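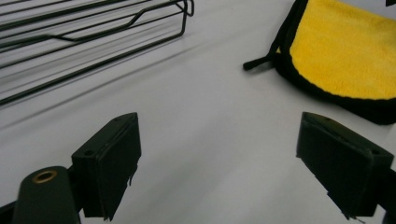 Gripper open over the white surface, wire rack at left, yellow microfiber cloth at right.

Muletti - hand-held gripper recordings, kitchen chores set

Muletti is a two-finger gripper you hold in your hand, with a camera looking down past the fingers. I build it at the Seltmont shared workshop, and this folder holds the first recordings I'm happy enough with to share!

What's in it
632 episodes, 24 tasks. Most are cloth and rack tasks: pick up the cloth by its loop, wipe a patch, hang the cloth, move the rack over, put it back. Thin wire and fuzzy fabric are both hard to grab well, and I love them for it.

Layout
episodes/ one folder per take, video plus finger opening
tasks.txt the task names, one per line
calib/ lens files, redone after the mount change in February
bad/ takes where the log stopped early, kept for anyone curious

Hardware notes
The fingers are black blocks with soft pads. Pads wear fast and the lower edges go stringy, so the pad look changes between sessions. The posts take brass threaded inserts - please use them if you print your own, bare plastic strips after a few rebuilds. Shirima fingers fit the same holes, Gronel ones need a spacer.

Known problems
Wire shapes blur when the hand moves quickly. Shiny white surfaces can fool the auto exposure. Task 5 has two different start positions and I haven't split them yet.

Using it
Free for any use. If you train something on it, send me a clip, even a clumsy one - I'd be thrilled to see it.

Awuor Obura
Last updated Monday, November 4, 2019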